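Lane Six

I swam my first race at Andmont when I was thirty-four, which is a dumb age to start anything that involves wearing that little in front of people. My sister-in-law talked me into it over Thanksgiving pie, and by the time I'd sobered up from the pie I'd paid the entry fee and bought a cap.

So there I was the next December, thirty-five by then, standing behind the blocks at the Sodelley Invitational with my goggles on too tight. Six hundred yards is a weird distance. The big meets don't bother with it. Sodelley does, because Sodelley has always done it, and the people who love it REALLY love it. The woman in lane five had SODELLEY 600 on her swim bag, on her parka and (I swear) on her flip-flops.

"First one?" she said.

"Is it that obvious?"

"Your cap's inside out."

It was. I fixed it just in time to hear the long whistle, and then I was up on the block with my toes hooked over the edge, trying to remember anything at all my coach had told me. What I came up with was the grocery list.

The dive was fine! I want that on the record. I came up ahead of lane five and I thought, well, look at you. I felt great for four whole lengths. I was passing people, or I thought I was, and I could hear my team yelling from the Lennox end every time I turned my head to breathe. Then my arms filled up with wet sand and lane five went by me like I was part of the wall.

You get a lot of time to think in the middle of a race like that. I thought about my dad, who swam for Cultlow back when they had a team, and who kept his one medal in the drawer with the takeout menus. I thought about how I'd never asked him what it was for. I thought about lunch. Somewhere in there I lost track of my lengths, and you are not supposed to do that, so I watched for the orange card at the far end and prayed whoever was holding it was better at this than me. 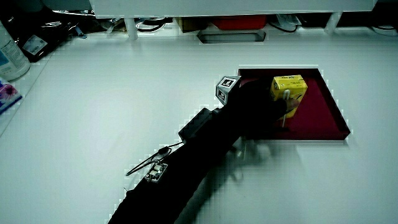
The card went in and shook at me, and that meant 2 lengths left. I'd like to tell you I found another gear. I found maybe half of one. But the guy in lane seven was hurting worse than I was, I could see his kick going all over the place, and I got mean about it. I put my face down and skipped a breath coming off the last wall, then skipped another one, and by the flags I was seeing little sparkles and making a noise underwater that I hope stayed underwater.

I hit the pad with my whole forearm and hung there on the gutter. Lane five was already out and wrapped in her parka. She crouched down by my block.

"You got him," she said. "By a fingernail."

"What place?"

"Oh, honey. Seventh."

Out of eight. I laughed so hard I swallowed a mouthful of pool, and lane seven reached over the rope and thumped me on the back until I quit coughing.

I called my dad from the parking lot with my hair freezing into sticks. He wanted every split, and I didn't have any of them, so he made me tell him the whole race from the whistle. When I got to the part about the wall he started laughing too.

"So what was yours for?" I asked him. "The medal in the menu drawer."

"The 600," he said. "I got third. There were three of us."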